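September 28, 2023
Bench notes, countertop and dish rack

Started with the counter. The dark brown surface with the white veins hides crumbs very well, so I wiped it front to back with a damp cloth and then ran my bare hand over it. Found two gritty patches near the back that I would have sworn were part of the pattern. Did those again with the Prosa cleaner, left it 3 minutes, rinsed, dried with a flat towel. The cleaner still streaks if it isn't rinsed. Same result as in March, and I don't think the new bottle is any different from the old one.

The black edge along the front collects drips. Cloth folded over a fingertip works. The sponge doesn't reach.

Next the rack. Soaked it in the big sink for 15 minutes in warm water and dish soap, then went over the wires with the narrow brush, both directions. The double rim around the base is the slow part. Water sits between the two wires and leaves a chalky line. A little vinegar took most of it off. Shook it out over the sink and stood it on end to drain before it went back on the counter.

Drying times, plates washed by hand at the usual temperature, no towel:

In the rack, one plate per slot: 60 minutes until the backs felt dry.
In the rack, every slot filled: 90 minutes, and the foot rings were still damp on a couple.
Stacked straight from the sink: gave up. Wet between every pair.

I'll write one plate per slot on the card by the sink and leave the gaps as they are.

Stacking. The plates don't all come from one set and the rims vary, so the order matters more than I expected. Tried the flowered ones on top first and the pile rocked. It sits better with the pale mint-green on top and the patterned ones lower down.
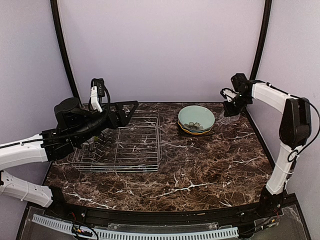 The pile also wants to be well back from the front of the counter, to the right of the rack. With the plates on the left I was reaching across the rack every time, and I caught my sleeve on the wires twice. Moved them over before lunch and it has been fine.

Koo shelf liner came in. Cut one piece for the plate shelf, slightly too short. The rest of the roll is in the Baltard drawer with the scissors.

Still to do: second rinse on the back corner, new brush (bristles are splaying), look for a tray to go under the rack. Repeat the full-rack drying time with the window shut.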